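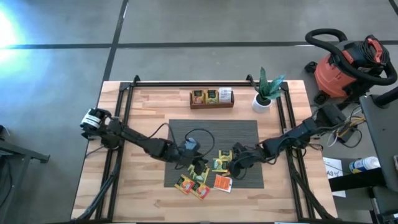

Markos Pappas
Project lead, Emholm Reading Rooms

Progress report to the Sadeghi Fund, November

Dear Ginette Hiebert,

With this report I inform you how the money for the reading rooms was used since the spring, and what is still to be done.

The fund gave us support for three rooms. The rooms in Emholm and Brullum are open to the public. The room in Cimik is not open yet. The landlord has changed the front door and the new one is too narrow for a wheelchair, so we have asked him to change it again. He has agreed in writing, but he did not give us a day for the work.

We have bought 1000 books, as it was planned. Most are in English, the rest are in Greek and Polish, which the families asked for in our spring meeting. Leilani Pettigrew has made the catalogue and she is now putting labels on the children's books. This goes slower than we hoped, as the first labels did not stick well on the plastic covers and we had to order another kind.

The homework evening on Friday is the most visited activity in Brullum. Parents have asked us to begin at half past four instead of five, and we do so now. In Emholm the evening reading group for adults had a weak start. Tamsin Kasprzak has moved it to the morning and it is better attended, mainly by people who work late shifts.

About the budget: we have spent less on furniture than we wrote in the plan, because a school in Brullum gave us its old shelves. We would like to ask your permission to use the remaining sum for heating in Cimik, where the radiators are old. Roscoe Fitzsimmons has sent you the two offers from the heating firms. The cheaper one does not include removal of the old radiators.

For the next period we plan to open Cimik, to finish the labels and to train new helpers for the lending desk. Please let me know if you need the invoices on paper also, or if the scans are enough.

With kind regards,
Markos Pappas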